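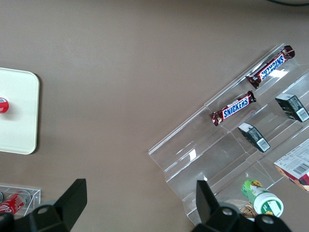
# Clear tiered rack for a snack shelf at the front desk: how do I keep it from looking cloudy?

**Mercedes Sotelo**

Hello everyone! I help out at the front desk of a little guesthouse in Heywood, and in October we started keeping a few snacks out for people who check in late and find everything in town closed. I bought one of those see-through acrylic racks with the tiers, and I put out candy bars (Snickers go first, every time) and a few small boxed things. Guests drop their money in a jar and it all works very nicely.

My trouble is the rack itself. It looked like glass when I took it out of the box, and now it has a haze on it, mostly along the front edges where people reach in. I've been wiping it down every evening with the same blue window spray I use on the door, and a paper towel. The more I wipe, the worse it seems to get. I paid $19 for it, so it wasn't a fortune, but I'd hate to throw it out after one season. Is there a way to bring it back? And while I'm asking, the bars on the top level keep sliding forward whenever somebody takes one, so any ideas for that would be welcome too.

**garari_corner_store**

Stop using the window spray. If it has ammonia in it, that's your haze. Dish soap and water only.

**Ela**

Oh, I feel for you, I did exactly the same thing to a cookie display years ago and was so cross with myself! The answer above is right about the ammonia, but I'd add that the paper towel is probably doing its share too. Paper is rougher than it feels, and acrylic scratches if you look at it sideways.

What I do now, and it takes me 5 minutes at most:

1. Take everything off and rinse the rack under lukewarm water, so any grit floats away before you touch it.
2. Put one small drop of dish soap on a soft microfiber cloth and wipe gently in straight lines. Don't scrub in circles.
3. Rinse again and pat it dry with a second clean cloth.

If it's still dull after that, try a plastic polish (hardware stores keep it near the car wax) on a back corner first. It can take out fine scratches. If you see tiny cracks like a spider web inside the plastic, though, I'm sorry to say those won't come out, and polishing only makes you tired.

For the sliding, cut a strip of that rubbery shelf liner to fit the tier, or get the clear kind so it doesn't show. Setting the bars at a bit of an angle helps too, and I think it looks friendlier.

**iduren_pete**

I just turn mine around every few months so the scratched side faces the wall. Not sure if yours works backwards, mine is only a flat one.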